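Home
Opinion
Staying friends with an ex is fine. Staying their unpaid help desk isn't.
Prev Article Next Article

Going to say something that got me yelled at in a group chat in November. If you've broken up with someone and you are still fixing their stuff, booking their dentist, reminding them about their mum's birthday, you have not broken up. You've just stopped getting the good parts.

I know because I did it for most of a year. We'd split, very civil, no plates thrown. He kept the flat in Stuvstead and I moved across the river with two suitcases and the good kettle. Everyone told us how mature we were. I loved hearing that. I think I stayed in it half for the compliments.

Then the texts. Do you remember the login for the gas. Which bin goes out. Could you have a look at my tax thing, it'll take you five minutes. It never took five minutes. Once I was up until 1 a.m. on a spreadsheet for a man who was, at that moment, on a date. He told me about the date after. Said it went well!

What I got back from all this was a feeling of being needed. Cheap feeling, and I was hooked on it.

The argument for it

My friend Dorottya Simon disagrees with me on all of this and she's smarter than me, so here's her side. She was married for ages, she and her ex-husband still do each other's odd jobs, and she says cutting a person off from ordinary favours is cruel. You shared a life. You know where the fuse box is. Why would you pretend you don't?

And ok. For her it works. But look at how it works. He does her gutters, she does his books. They've both got other people now and the other people know about it. It goes both ways and it's out in the open. When I asked her what would happen if she stopped doing the books she said he'd hire someone. That was it, no drama. I couldn't have said the same. If I'd stopped, I honestly thought he would sink, and if I'm being fair to him, I sort of wanted to think that.

So my test, for what it's worth. Could you say no this week and have nothing change? If yes, carry on, be friends, do the gutters. If your stomach drops reading that, well.

The computer

The one that finished it for me was his old PC. It had died, or was making a noise, the story changed. He wanted me to drive over and take it apart because I'd done it before and "you know what it's like inside". There's a repair place ten minutes from him. They'd quoted him 80 dollars to look at it. My petrol and bridge toll and a whole afternoon, apparently worth less than 80 dollars.
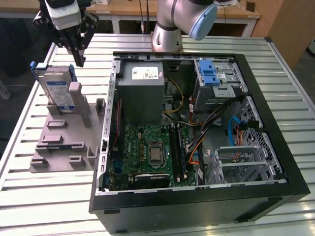
What I should have said

I said no, eventually, but I did it badly. I made up a work thing. Then felt guilty about the work thing and sent him 70 dollars towards the repair. Seventy dollars! To my ex! For his computer! Dorottya laughed so hard she had to put the phone down, and she's meant to be on the other side of this arguement.

What I should have said is no, I'm not doing that sort of thing anymore, hope it gets sorted. One line. No excuse attached, an excuse only gives them something to reschedule around.

People will say this is cold. People did say it, in the chat, at length. One woman wrote that love is service and I'd clearly never really loved him. Maybe. But I notice it was always me doing the service, and I notice most of the people writing in to agree with me are women too. Draw your own conclusions, I've drawn mine.

He got the computer fixed. We didn't talk for a few months, which was awful and then was fine. We had coffee recently at a place in Zarei and he asked me how I was and then actualy waited for the answer. I don't think that would of happened if I'd still been doing his taxes.

He's still got my login for the streaming. I'm changing it tonight.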